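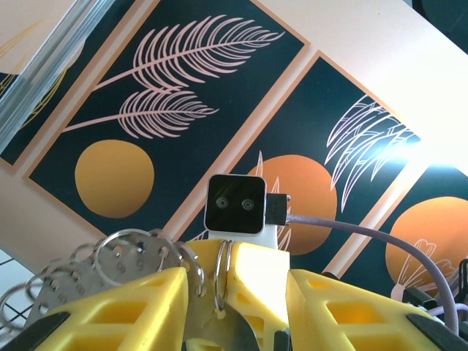
How a Boat Stays Put: All About Anchors

A car has brakes. You press the pedal and the car stops, and when you park it, it stays parked. A boat has no brakes. Even with the engine off and the sails down, wind and moving water will push it along. This is called drifting. If a sailor wants to stop for lunch or sleep through the night, the boat has to be held in place. Most of the time, an anchor does that job.

Does an anchor work because it is heavy?

Many people think so. Weight helps a little, mostly by getting the anchor down to the bottom. But a modern anchor holds a boat because it digs in. Think of a garden fork. Lay it flat on the lawn and you can drag it along with one hand. Push the points into the soil and try to pull it sideways, and it hardly moves.

Long ago, sailors did use plain weights. They tied a rope around a big stone, or filled a basket with smaller stones, and dropped it over the side. This worked for small boats in calm water. For a larger ship the stone would have to be so heavy that the crew could not lift it back up.

The parts of an anchor

The long bar down the middle is the shank. The parts that dig into the bottom are the flukes. Some anchors have two flukes and some have one wide one shaped like a plow or a scoop. Where the flukes meet the shank is the crown. An old-style anchor also has a bar across the top, called the stock. The stock tips the anchor over so that one fluke points down.

The chain or rope between the anchor and the boat has a name too. It is called the rode, and it sounds just like "road."

Why is there a chain?

Chain is heavy, so it lies along the bottom near the anchor. That keeps the pull on the anchor low and flat. A flat pull makes the flukes dig deeper. If the pull came from straight above, the anchor would pop out. Chain also stands up well to rubbing against rocks. Many small boats use a short piece of chain next to the anchor and rope for the rest.

How much rode do you need?

You need much more than the depth of the water. Sailors compare the length of the rode to the distance from the bow (the front of the boat) down to the bottom. This comparison is called scope. Suppose that distance is 10 feet and you let out 70 feet of rode. Your scope is 7 to 1. In bad weather, you let out more.

Bigger boats need bigger gear. The Skallimell, a small cargo ship that calls at Jastville harbor, has a main anchor that weighs 1225 pounds. Its chain is 500 feet long. A motor called a windlass winds the chain in, one link after another.

How to drop an anchor

Nélida Fuentealba teaches beginners to sail at Jastville. These are the steps she gives them.

Pick a spot with plenty of room. The boat will swing in a circle when the wind changes.
Point the bow into the wind and let the boat stop.
Lower the anchor until it touches the bottom. Do not throw it.
Let the boat drift slowly back while you pay out the rode.
Tie off the rode and put the engine gently in reverse. The pull sets the anchor.
Look at two things on shore that line up, such as a tree and a chimney. If they stay lined up, you are not moving.

If the anchor slides along the bottom, sailors say it is dragging. Then they let out more rode, or pull the anchor up and try again.

What is on the bottom matters

Sand and firm mud are good for most anchors. Very soft mud can be like trying to hold on to pudding. Thick weeds can stop the flukes from reaching the ground at all. On rock, an anchor may slide, or it may get stuck in a crack and be hard to free. Charts, which are maps for sailors, often show what the bottom is made of.

Words to remember

Bow: the front of a boat
Fluke: the part of an anchor that digs in
Rode: the chain or rope that joins the anchor to the boat
Scope: the length of the rode compared with the distance down to the bottom
Windlass: a machine for pulling up an anchor

Written by Mattes Kasten for the Zukstead young readers' pages. Last updated 14/06/2022.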